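About Prinatbridge Laundry

Home | Wash and Fold | Drop-off Hours | Classes | About Us

Hello, and welcome! We're Prinatbridge, a neighborhood laundry that loves doing laundry. We wash, dry, fold and pack clothes for people who would like their evenings back, and we teach the whole business to anyone who wants to get better at it at home. If you have ever stood in front of a full basket and wondered where to begin, you're our kind of person.

Everything we do starts with the basket, so let's start there too. 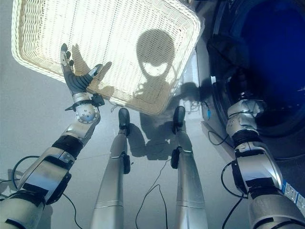
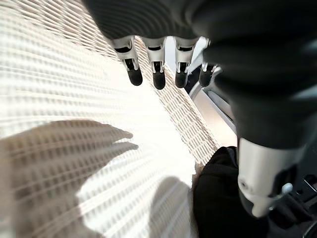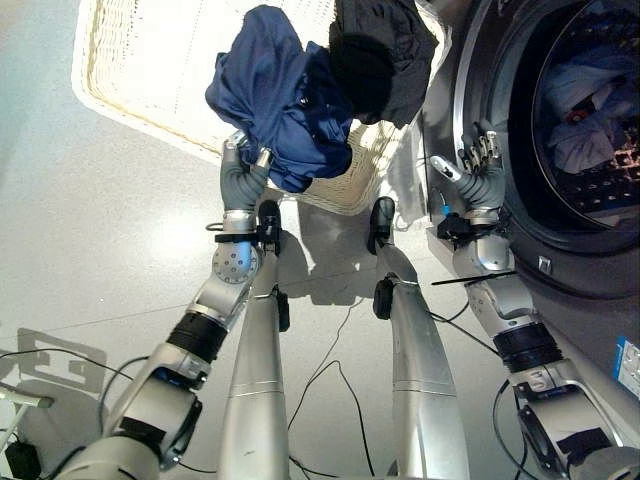 We're big believers in a good basket. It should be wide, so that clothes can spread out a little, and it should be light enough to carry down a hallway when it's full. White wicker has always been our favorite (you can spot a stray black sock in it from across the room!) and it lets air through the sides, which your gym clothes will thank you for. Plastic is fine. Bags are fine for the trip over here. But at home, near the machine, get yourself a basket you enjoy looking at, and you'll use it more.

How we got started

Prinatbridge was opened by Demetrius Pruitt, who spent years washing table linens for restaurants and got very good at stains. Red wine, beet juice, candle wax, he has met them all. When a narrow storefront came up for rent two doors down from the bakery, he took it, put in 4 washers and a long folding table, and hung a sign in the window that said "We'll do your towels." People brought their towels. Then they brought their shirts, and then their comforters, and by the following July we had knocked through into the space next door.

There are 19 washers now, and the folding table got longer. The bakery still sends over its aprons, which are the toughest job of the week and also the best smelling.

What happens to your clothes

We get asked this a lot, and we love talking about it. When your bag comes in, we weigh it, tag it and tip it out into its own basket. Your things stay with your things the whole way through. We never mix orders, even when two people drop off nothing but white T-shirts on the same morning.

Next comes sorting, and this is where we slow down. Color is only part of it. Fuzzy fabrics get a load to themselves where we can manage it, since fleece and anything with a deep pile will shed all over a smooth navy jacket and then you're out there with a lint roller for half an hour. Heavy cotton goes with heavy cotton. Zippers get zipped, snaps get snapped, and pockets get checked twice. We've found house keys, a harmonica, and a very clean library card.

Washing is on cold unless you ask for something else. Modern detergent does a great job in cold water, and dark clothes hold on to their color much longer. Towels and sheets go warmer. Our standard is 30 minutes in the washer for lightly worn clothes, and longer for anything that has been near a bike chain or a toddler.

Then it's drying, and then our favorite part, folding! Everybody who works here folds the same way, because a stack of shirts that all match fits in a drawer so much better. Sweaters are folded in thirds. Fitted sheets are folded too, yes, all the way, into a proper flat rectangle. We'll show you how if you stop by on a slow afternoon.

Our classes

The Unby Evenings (named after Unby Street, where our side door is) began as a one-time thing for students moving out on their own for the first time. So many parents asked to come along that we kept going. We now run them all year, in small groups, with real laundry that you bring from home.

In the beginner class you'll learn to read a care label, sort a mixed load, and pick a cycle without guessing. We spend a good while on loading the machine, too. Most of us stuff it too full, and clothes need room to move if they're going to come out clean. A handy test is to put your hand flat on top of the load. If there's no space above it, take a couple of things out and save them for next time.

The Vidal class is for wool, silk and everything marked "hand wash." It's quieter and a bit slower, and people tend to stay afterward to chat. Bring the sweater you've been afraid of.

Stain night is the loud one. Demetrius brings a pile of old cotton napkins and we ruin them with mustard, grass, coffee and lipstick, and then we try to get them back. Wear something you don't mind splashing.

The Pirex shelf

By the front door there's a shelf where anyone can leave clean clothes they've outgrown, and anyone can take what they need. Mr. and Mrs. Pirex, our very first regulars, gave us the bookcase it began with. Kids' coats go fastest, along with plain sweatshirts in larger sizes. If something arrives with a missing button, we sew one on. Last winter more than 100 coats went through that shelf, and we'd love to see even more this year.

You don't have to be a customer to use it, and you don't have to ask.

Working with us

We hire people who like neat stacks and warm towels, and who can keep up a conversation while matching socks. You don't need any experience. We'll pair you with somebody for your first few weeks, and you'll start on towels like all of us did. Mornings are busy, afternoons are calmer, and there's usually something from the bakery on the counter by 10 a.m.

Come see us

Street parking is easiest out front, and the side door on Unby Street has a ramp if you're bringing a stroller or a heavy cart. Ring the bell and we'll come out and carry your basket in. Drop off before 9 a.m. and your order is ready the same evening. Comforters and pet beds need an extra day.

Questions about a stain? Don't rub it, and don't put it in the dryer. Call us first, we like those calls.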